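Wednesday, late afternoon

Glass hanging, round two. Rack out of the Joltico box, gold one with the loops and the round black base. Checked it for wobble first, pushed the rim with a finger at the level of the lower loops – fine. Wiped the base with the dry cloth only, the spray leaves a film on the marble and then you get fingerprints on top of the film.

Weighed the green and the blue again after washing. Green 194 g. Blue is a bit less but the scale was drifting, so no number for it until somebody changes the battery. Spare batteries are NOT in the drawer marked batteries.

Order matters more than I figured. Did 13 hangs before the break, 6 of them starting with the top spot, the other 7 starting on the left side. With the top filled first the foot of that glass is way up out of the road and you get a clear run at the side loops. Side first is OK but the bowl hangs into the space you want for the next one, and twice I heard a clink. No chips, checked both rims under the desk lamp.

Glasses go in upside down, bowl down into the loops, foot up. Hold by the stem just under the foot. If you hold the bowl you end up having to let go too early and it drops the last little bit.

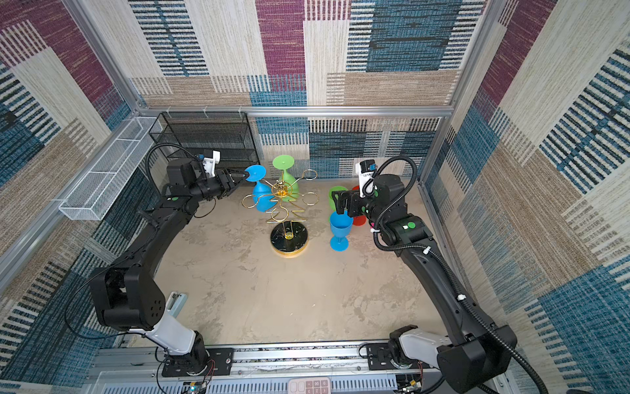 Green on top, blue on the left side, held at the stem.

Tilt: the side spots don't like a glass that comes in straight. Lean it a little and let it find the loop, then ease off. Wrote "lean first" on the tape on the bench so I quit forgetting it.

Floor surface is OK for this, pale enough that a chip would show up I think, though the gray streaks could fool you. Run a hand towel over it between sets anyway.

Panels: still the striped ones, purple and blue and cream. Yammine set is still rolled up on the shelf, didnt get to it. Would like to see the blue glass against something plainer, I kept losing the edge of it when I looked up from the notes.

To do
– battery for scale
– reweigh blue, write it on the sheet
– ask Trerton if they sell the rack without the glasses, want a second one
– felt dots for under the base
– wash with the Stokaseck soap, less of it than last time, rinse twice, air dry on the towel adn not on the paper

Stopping here, glasses back in the box with the dividers, rack stays out.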